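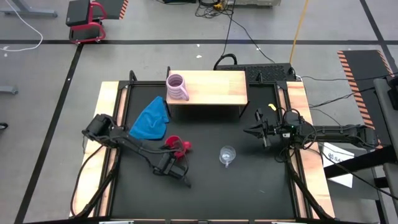 Why do the test castings from the small kiln craze after two days on the rack, when the same glaze stays clean in the big kiln?

Most likely the small kiln cools too fast between the top temperature and the first hold, so the clay body and the glaze shrink in a different way and the glaze goes into tension.

Notebook, July, started 8:40 in the morning.

Yesterday evening I took 11 cups from the shelf by the window and put ink on all of them. Four have fine lines inside, near the foot. The outside walls are clean. Maksym says the lines were there already on the first day and I did not look with the lamp. It is possible. From now I look with the lamp on the first day also.

The glaze is the Skuneck white, batch 3225, sieved twice. Same bucket for both kilns, so I don't want to blame the glaze yet. The body is our usual stoneware from Donati, but the last two bags were softer than before, and Aaliyah added water to the reclaim without writing how much. Please write how much, even if it is only one cup.

Program in the small kiln as it was:
80 degrees per hour to 600
150 per hour to 1220
hold 10 minutes
off, natural cooling

Program for tomorrow:
the same up to 1220
hold 30 minutes
down with control to 1000, then off

I also want to make the glaze layer thinner. When I scratched the raw glaze with a needle, it was thick at the bottom of the cup, where it collects after pouring. Aaliyah pours out slowly and I pour out fast, and her cups are the ones with more lines. This is only four cups, so I don't say it is the reason.

11:15. Spoke with Maksym Levchenko by phone. He used the same white on the Drovico jobs and had crazing until he put more silica in. He gave me his numbers but they are for a different body, so I write them on the last page and not here. He thinks my slow cooling will not help at all and I will only spend electricity. We will see. I would like to try one change at a time — first the cooling, then the silica.

The thermocouple in the small kiln is old and reads a little low compared with the cones. The cone 6 was bent more than I expected, the cone 7 was just starting. Ask Sisus if they still have the short type S with the ceramic tube. The long one touches the shelf.

14:00. Boiling and ice water test on two clean cups from the big kiln, three rounds. No lines after the third round. I left both on the rack with a pencil mark on the foot, please do not use them for coffee.

To do: wash the sieve, weigh one cup before and after glazing, put cones on the lower shelf too. Aaliyah Simard has the key of the kiln room until five.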